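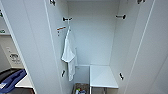

How long can a tenant keep furniture from the Skallport rental service?
The shortest contract is seven months, and after this time the tenant can continue month by month, return the furniture, or buy it at the remaining price.

Skallport Opens Furniture Rental Service to Private Tenants in Ovetti

OVETTI, September 2024 - Skallport, the furniture rental company, is opening its service to private tenants in the city of Ovetti. Until now the company has worked only with landlords and with employers who rent apartments for their staff. The new service includes wardrobes, beds, tables, desks and kitchen storage, and it can be ordered by any person who has a valid rental contract in the city.

The company prepared this step during a trial which started in February. In the trial, 210 households received furniture for the bedroom and the hallway. Most of these households had moved to Ovetti for work or study and did not know how long they would stay. According to Skallport, the wardrobe was the item that was asked for most often, followed by the desk.

"A person who comes to a new city has many costs in the first weeks, and a wardrobe is a large cost for a thing that you perhaps must leave behind," said Marichka Demchenko, head of customer service at Skallport. "We heard this again and again from the tenants. Some of them kept their clothes in suitcases for half a year. We wanted to offer them something better, with a price they can understand from the first day." 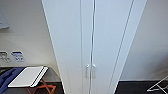 White wardrobe with two doors and vertical bar handles.

The monthly price is fixed for the full length of the contract. It includes delivery, assembly, one visit for adjustment of doors and drawers, and collection at the end. Delivery and collection are made by Flostari, a local transport firm, which will use 8 vans for the service. Tenants choose a delivery window when they place the order and can change it without a fee until the evening before.

Furniture that comes back is checked and cleaned, and if necessary repaired, in the workshop of Prajapati on the east side of the city. Small parts such as hinges, handles and shelf supports are replaced there. Pieces which cannot be repaired are taken apart, and the usable parts are kept in stock for later repairs. Prajapati has hired 15 people for this work and will train them in its own workshop.
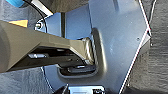 Metal panel with a recessed rectangular pocket.

Normal signs of use are not charged to the tenant. For bigger damage there is a list of prices, and the tenant receives it together with the contract. Students and apprentices do not pay a deposit. Other tenants pay a deposit of one monthly price, which is returned after the collection.

"The question of damage was the one that made people nervous," Demchenko said. "For this reason we wrote the list in simple language and we made it short. If something is not on the list, we do not charge it."

Orders can be made on the Skallport website or in the company's showroom in Ovetti. Tenants who took part in the trial can keep their present contract and price, or move to the new conditions at their next monthly payment.

About Skallport
Skallport rents furniture for apartments and shared houses. The company has its office and showroom in Ovetti.

Press contact
Marichka Demchenko, Skallport customer service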